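Hitcombe café owners have until August to decide whether to join a reusable cup scheme that council says will cut takeaway waste across the town centre. Going by the paperwork so far, they might want to read it twice.

Under the plan, run by a firm called Wevomis, each café would pay $48 a month for a stock of 200 cups. Customers leave a deposit and drop the cup at any participating shop. Wevomis collects, washes and redistributes them.
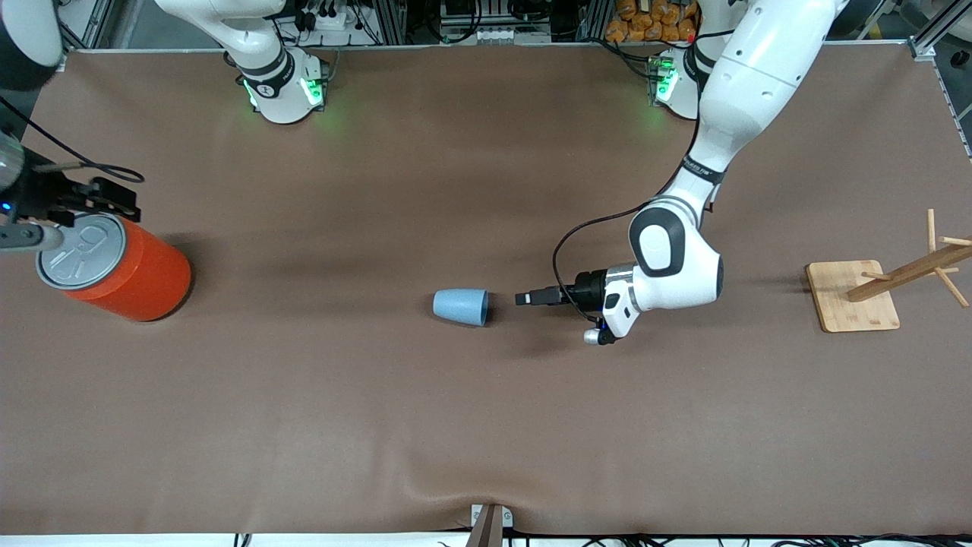

The firm claims every cup will last 100 uses. It hasn't said how many go home in somebody's ute and stay there. Its trial in neighbouring Tuta ran for 18 weeks, and the summary tabled at council gives the number of cups handed out but leaves out the number returned.

Council's own report calls the Tuta results "encouraging" without saying what they were. Asked for the return rate, a spokesperson said the figures were still being finalised.

Cafés that sign up are locked in for a year. Council has yet to say who pays for lost cups.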